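Driltgate Bench Cell, Trial Unit
Pre-use and acceptance checklist, with comments

Date: 22/11/2025
Supplier: Reveck
Unit under review: Driltgate single-arm disassembly cell, 50 day trial
Inspected by: Štefánia Kolář
Reviewed by: Fidel Godoy

Result codes: P = pass, C = pass with comment, F = fail, N/A = not applicable

Section 1. Bench and mounting

1.1 Table level and feet locked: P
1.2 Arm base bolts at marked torque: P
1.3 Grooves in table surface clear of screws and swarf: C
Two case screws found in the grooves. Removed. Add a vacuum pass to the end-of-shift list.
1.4 Perimeter rail secure, no sharp edges: P

Section 2. Power and stops

2.1 Emergency stop, operator side: P
2.2 Emergency stop, rear: C
Works, but the label is in the wrong colour. Reveck to send a replacement.
2.3 Protective stop recovers only after manual reset: P
2.4 Lockout point reachable without leaning over the table: P
2.5 Computer under test unplugged before loading: P
Operator check only. The cell has no means of detecting a connected mains lead.

Section 3. Arm, gripper and cabling

3.1 Joint limits match the supplied sheet: P
3.2 Grip force at low setting, 26 N or less: P
3.3 Finger pads free of cuts and glue: P
3.4 Camera bracket tight: P
3.5 Cable slack through full wrist rotation: C
See comment below.

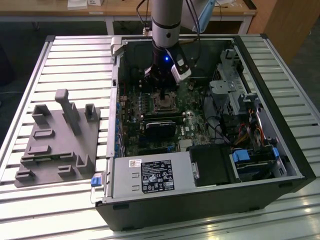 Cable routing is the main open point on this unit. The Reveck manual asks for clips at two points on the arm and gives no figure for the loop at the wrist. With the gripper lowered into an open tower, the cable on the camera side hangs in a loop past the module, and the drive cage stands up on that same side of the case. Clearance was acceptable at the programmed approach angle. It has not been checked with the case turned end for end. Until it has, load towers in one orientation only.

Section 4. Workpiece and fixture

4.1 Side panel off and stored away from the table: P
4.2 Loose internal wiring tied back from the pick path: C
Drive wiring should be tied before the cycle starts. The supplied work instruction leaves this step out.
4.3 Fixture tray flat on table, no rocking: P
4.4 Printed fixture parts free of cracks: P
Inspect again in June if the unit is kept.
4.5 Power supply left closed. No cell program to open or enter it: P

Section 5. Software and records

5.1 Clustero controller version matches delivery note: P
5.2 Speed cap holds after restart: F
Cap returned to the factory value after a cold start. Repeated with the same result. Reset by hand at each start until Reveck supplies a fix.
5.3 Event log retains 2000 entries: P
5.4 Log export to USB: C
File opens, but times are in UTC with no note to say so.

Summary

The trial may continue with restrictions. Item 5.2 must be closed before any unattended running. Items 3.5 and 4.2 must be closed before the cell is offered to the second shift.

Comment from F. Godoy: Agree with the F on 5.2. The quote from Stojanović for the competing cell lists the speed cap as a hardware setting. Ask Reveck if theirs can be done the same way. Their ticket number is 53.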